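Microwave turntable plate

Print this article | E-mail this article

The turntable plate (also called the glass tray, the carousel, the spinny plate, or in our family just "the disc") is the round dish that sits on the floor of a microwave oven and carries your food around while it heats. I've written up most of the small kitchen parts for this collection now, and this is the one I get the most mail over, nearly all of it from people who have broken theirs. So I've made it a bit longer than the entry on egg rings.

What it's for

A microwave doesn't heat evenly. The waves bounce off the metal walls and set up a pattern inside the cavity, strong in some places and weak in others, and if your leftover lasagne sits dead still you get one corner like lava and another straight from the fridge. Moving the food through the pattern evens things out. It doesn't fix the problem completely (you still need to stir your soup halfway, sorry), but it helps a great deal, and it helps most with food near the rim. Anything parked right in the centre is only turning on the spot, so I put a single potato off to one side and a ring of potatoes around the outside with nothing in the middle.

Not every oven has one. Flatbed models do the same job with a rotating stirrer or antenna hidden under the floor or behind a panel, and they're lovely to wipe out, but I grew up with the disc and I like watching the porridge go by.

The parts underneath

People say "turntable" and mean the glass, but there are three bits to it. The glass sits on top. Under it is the roller ring, a plastic hoop with little wheels that runs in a shallow track on the oven floor and takes the weight. In the middle is the coupler (some manuals say hub, or drive), a small lobed plastic piece on the motor shaft. The underside of the glass has raised shapes moulded into it and the coupler's lobes push against those. If the plate is sitting crooked, or the motor hums along while the glass stays put, nine times out of ten the raised shapes have come off the lobes. Lift, turn a little, lower again until you feel it drop.

The motor is a slow little thing. Plenty of them pick a direction at random every time they start, which drove me spare as a kid because I was sure the oven was faulty! It's how that sort of synchronous motor behaves and it does no harm at all.

Taking it out and cleaning it

I take mine out once a week, usually Monday, and wash it in the sink with ordinary detergent. Most glass plates can go in the dishwasher too, if yours has a bottom rack wide enough to take one. Have a look at the manual first, though. Let the plate cool before it goes anywhere near water. A hot plate in a cold sink is the classic way to lose one, and the crack will generally run right across.

For baked-on spots, lay a wet tea towel over them for half an hour and then use a plastic scraper. Bicarb paste is fine. Steel wool is a bad idea, as the scratches hold grease and you'll be scrubbing the same patch forever.

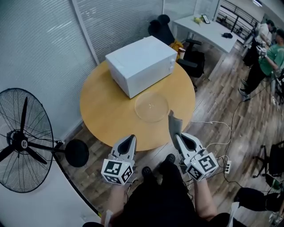 While the glass is out, do the ring and the track as well. That's where the rumbling comes from. A grain of rice under one wheel will make the whole oven sound like a tram, and I've known perfectly good microwaves put out on the nature strip over a bit of dried cheese. Wheels off the ring if they pop off, warm soapy water, dry everything, back together. Wipe around the coupler with a damp cloth but don't go pouring water near the shaft hole.

If you're shifting house, carry the glass separately. Wrap it in a towel or a jumper and pack it on its edge between other soft things. Left loose in the oven it'll slide about and knock against the walls at every roundabout, and you'll hear it, and you'll worry.

Buying a replacement

Here we come to the mail. Measure the glass straight across the widest part, rim to rim, in millimetres if you can. Then turn it over and look at the middle, because two plates of the same width can have completely different raised shapes, and a plate that doesn't match your coupler is a fruit platter. Measure the ring or the track as well. If the old one is in pieces, put them together on newspaper (gloves on!) and measure that, or look for the model number on the sticker, which is often inside the door frame or on the back of the oven.

There are several specialist sellers. Jarna has the best range I've come across and sorts its list by the shape of the hub, which makes life a lot easier. The last time I counted it ran to 157 glass plates, a few of them for ovens I'd have thought extinct. Hunine sells rings and couplers on their own, handy if the glass is fine and only the wheels have gone. My own replacement came from Jarna in December and was wrapped so thoroughly it took me longer to unpack than to install.

Op shops are worth a try too. I've paid 2 dollars for a plate that fitted like it was born there, and I've also brought home three that didn't. Take a tape measure and a photo of the underside of yours.

Please don't run the oven with no plate in it, or with a dinner plate balanced on the ring. The food won't sit where the maker meant it to, spills go straight down to the coupler, and a dinner plate can catch on the wall and jam. A plate with a crack or a deep chip should go as well, even if it still turns nicely. Wrap it in newspaper for the general rubbish. Don't put it in the glass recycling, where heat-resistant glass melts differently from bottles and can spoil a batch.

Second lives

I have a soft spot for these. An orphaned turntable makes a terrific cake stand or cheese board, and with a few cork dots stuck underneath it won't skate about on the bench. Mine holds the pot plants on the laundry windowsill and catches the drips. A friend uses hers under a pillar candle. One reader keeps hers for rolling out pastry, chilled first, and swears by it for shortcrust, though I find the rim gets in the way of the pin.

See also: Roller ring; Splatter cover; Egg ring; Lazy Susan

Print this article | E-mail this article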